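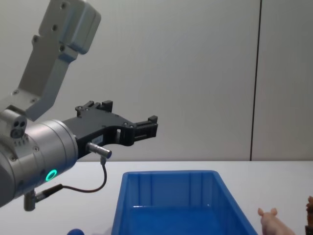 A silver robot arm reaches out over a white tabletop.

Last updated: 20/09/2018

Livadley's repair evenings are coming back for the fall, and judging by the chatter in the bakery line, plenty of people have missed them. The first session since June opens its doors next Thursday in the long room behind the Genitz hardware store, and everyone is welcome, whether they bring a wobbly lamp, a coat with a stubborn zipper or just a healthy curiosity and an appetite for cake.

The evenings began as a small get-together between neighbors who were tired of throwing away toasters, and they have grown into one of the friendlier fixtures on the town calendar. Last season, 238 household items came through the door and 220 of them went home working again (the other 18 were at least given a very thorough looking-over!).
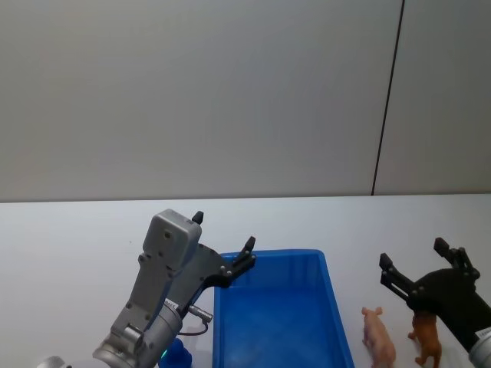 Silver arm with black gripper fingers, beside a bin.

This time there will be 13 evenings in all, running right through the winter, with tea and coffee from Gerkeo, the café on the corner. Sewing repairs will have a table of their own, and the first 100 visitors will get a little mending kit to take home.

There is no charge, though a jar will be out for anyone who would like to chip in for thread, fuses and glue. Larger items such as washing machines are best left at home, as the steps at the back are rather steep.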